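Tomás Leitão wrote:
> So can any of them fold laundry yet or not? My sister runs a
> guest house, 14 beds, and she keeps asking me. Wiserura's page
> says "up to 103 shirts a shift" and I dont believe a word.

Not at that rate, no. Not from what I've seen anyway. Towels - fine, mostly. Shirts are still the hard one, the collar bunches up and then the thing can't tell what's an edge. One orange tee, two arms, plain white table:

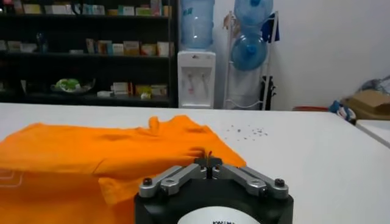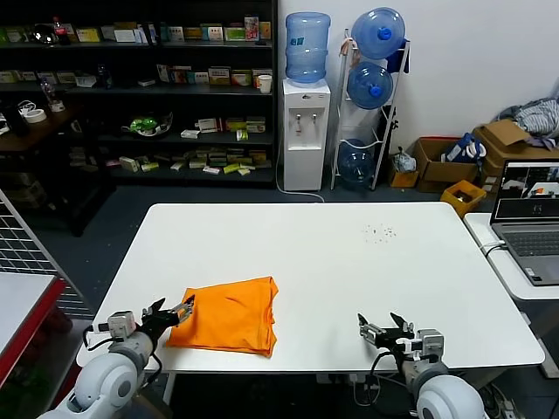
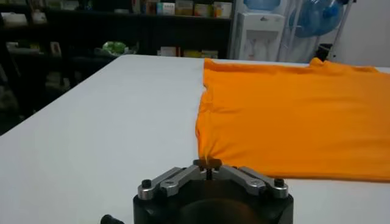
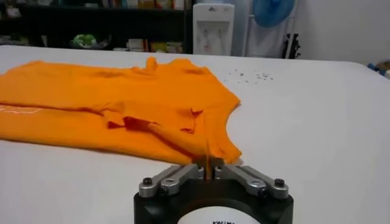

Orange T-shirt job. Last one: fingertips closed on a strip of the cloth.

Picking a hem is the bit to watch imo. Grab two layers when you wanted one and you start over. And a table is the easy version - try it out of a dryer basket, all inside out.

Prultitz quoted me 2000 a month for a rental, no fitted sheets. Told them no thanks. Carnanel never wrote back.

Tell your sister to keep her Saturday girl for now. Will look agian in July, ask me then if I forget.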